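Stories > Short Fiction > Office Hours

The Lost Property Department of the Drurkau Municipal Baths occupied one room and was governed by eleven pages of rules. Dagmar Oravec had applied them through two changes of management.

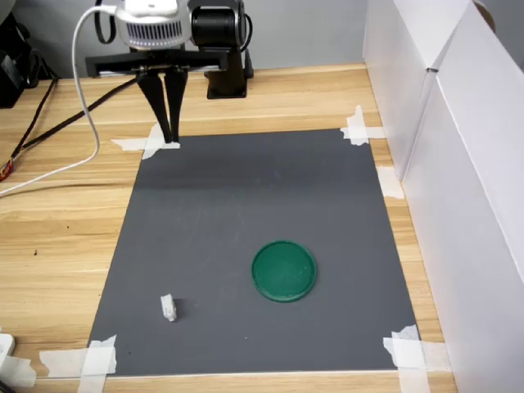 Under Rule 4, every article was to be laid on the gray mat before it was entered in the register. The mat was taped to the table, and the tape was renewed each October.

Item 481 was a green lid. The claimant, Mr. Baláž, had requested its return in writing.

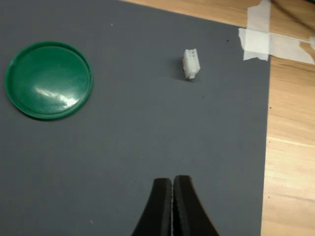

"Does the claimant possess the jar?"

"He states that it broke in the spring."

Dagmar recorded the statement. The rules provided for umbrellas without handles and for single gloves. They were silent on lids.
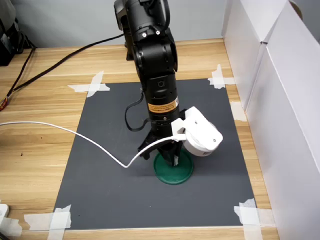 "On what grounds, then, does he claim it?"

"His wife used to close it every evening."

The Director consulted the page on sentimental articles and found that it had been withdrawn.
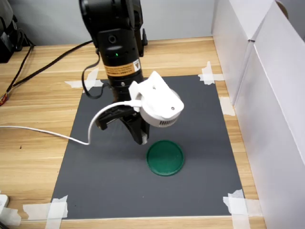
Dagmar wrote "complete" in the column for condition, signed the entry, and asked that Mr. Baláž be shown in before the office closed at four.

Filed under: Fiction, Very Short Stories

© Relance | Contact the Editors | Back to top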